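보낸 사람: Tetteh Kwofie
받는 사람: 순례길·지역유산 안내 메일링 리스트
제목: Re: [유산안내] Antwi 계곡 예배당 구간 표기 순서와 개방 정보
날짜: 2022년 3월 18일

Mwanaisha 님, 정리해 주신 내용 확인했습니다. 항목별로 답변드립니다.

> Mwanaisha Kariuki 작성:
> Antwi 계곡 구간 안내문 초안을 검토하고 있습니다. 현재 초안은
> 예배당을 건립 연대순으로 배열하고 있는데, 걷는 사람 입장에서는
> 순서가 뒤섞여 길 안내로 쓰기 어렵습니다. Vinon 쪽에서 출발하는
> 동선을 기준으로 다시 배열하는 것이 어떨까요?
> 그리고 Brulura 예배당의 개방 여부가 구판과 신판에서 서로 다릅니다.
> 구판은 "상시 개방", 신판은 "열쇠 요청 필요"입니다. 어느 쪽이 맞나요?
> 종탑 높이의 단위도 통일되어 있지 않습니다.

1. 배열 순서
동선 기준에 동의합니다. 다만 출발점을 Vinon으로 고정하면 Bultov에서 내려오는 이용자는 목록을 거꾸로 읽어야 합니다. 본문은 Vinon 출발로 하고, 각 항목 끝에 다음 예배당과 이전 예배당의 이름을 모두 적는 방식을 제안합니다. 건립 연대는 항목 첫 줄의 괄호 안으로 옮기면 됩니다.

2. Brulura 예배당 개방
신판이 맞습니다. 지난 10월에 서쪽 문의 자물쇠가 교체되었고, 그 뒤로는 마을 우물 맞은편 집에서 열쇠를 받아야 합니다. 집주인 전화번호는 공개 안내문에 싣지 않기로 했으니 "현장 게시 참조"로 적어 주십시오. 외부 회랑과 묘지는 종전대로 출입이 가능합니다.

3. 단위와 수치
높이와 거리는 모두 미터로 통일합니다. 예배당 앞 갈림길의 해발고도는 구판에 500, 신판에 400으로 되어 있는데, 구판 수치는 위쪽 능선의 십자가 지점을 잘못 옮긴 것입니다. 400미터로 확정해 주십시오. 제단 뒤 계단은 47단으로 표기하되 지하 납골실로 내려가는 세 단은 포함하지 않습니다.

4. 용어
초안에 "성당", "예배당", "경당"이 섞여 있습니다. 세례반이 있고 과거에 본당 기능을 했던 곳만 "성당"으로 적고, 나머지는 "예배당"으로 통일합니다. 이 기준에 따르면 계곡 안에서 "성당"에 해당하는 곳은 Vinon 한 곳입니다. "경당"은 옛 문서의 제목을 인용할 때만 남겨 둡니다.

5. 벽화 설명
북쪽 벽의 성인상을 초안은 성 크리스토포로스로 단정하고 있습니다. Higinio Zamudio 님의 조사 기록에는 얼굴과 어깨 부분만 판독되었다고 되어 있어 근거가 부족합니다. "성인 입상(인물 미상)"으로 수정이 필요합니다. 제작 시기도 같은 기록에 없으므로 삭제합니다.

6. 남은 작업
Nkrumah Arthur 님이 갈림길 표지판의 명칭을 대조하고 있습니다. 결과를 받으면 Bultov 방면 표기만 추가로 고치겠습니다. 지도 범례는 Kobina Acheampong 님이 보내 주신 판을 그대로 씁니다.
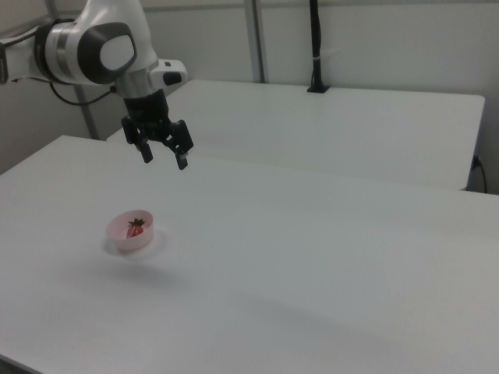

수정본은 기존 파일에 덮어쓰지 말고 파일명 끝에 판 번호 3을 붙여 올려 주십시오. 구판의 "상시 개방" 문구가 인쇄용 접지본에도 남아 있으므로 그쪽도 함께 교체해야 합니다.

Tetteh Kwofie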